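Review: the Caradex hand-held grippers, tried at the Ziltley open day

I went to the Ziltley open day in November 2023 mostly for the free coffee, and ended up spending 40 minutes at one table with a pair of Caradex grippers in my hands. So this is a review of those, and a little bit of the day itself.

The idea is simple enough. You hold one gripper in each hand, you do a job at a table, and the recordings get used to teach a robot the same job. Gönül Başaran was running the demo and she was great, very patient with all of us (there was a line!). She gave me a quick rundown, handed over the pair and let me loose on the office supplies.

First impression: they're comfier than they look. I figured my hands would be sore after five minutes, and they weren't, though I did keep shifting my grip on the right one. The cables bugged me more. They have a way of landing right where you want to put your wrist, and I'd pay extra for a version without them.

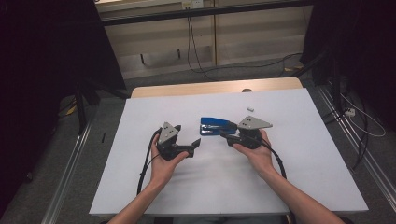
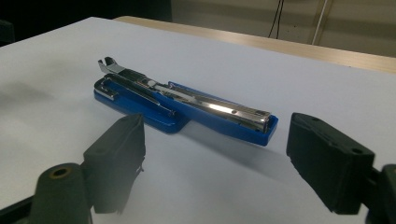

The stapler was my favorite of the jobs, and also the one that made me feel clumsiest. It's slick and it's heavier at one end, so if you grab it in the wrong spot it swings around on you. My first 4 tries were pretty bad. Then Gönül told me to slow down and come in lower, and after that I got it nearly every time. The finger pads have a nice bite to them once you're lined up. Lining up is the hard part, because you lose all the feeling you'd normally have in your fingertips, and I kept squeezing way too hard.

Cengiz Yüksel gave a talk afterward on how many recordings they need before a robot gets any good at a task. His answer was "more than you think," and he'd clearly said it before. I'd have liked less slideshow and more table time.

Gripes: the cables, as I said, and one size for everybody. My sister has small hands and she gave up before I did. I'd also like a softer spring.

I'm giving them 7 out of 10. If Ziltley does another open day in April I'll go back, and I'm heading straight for that table before the line builds up.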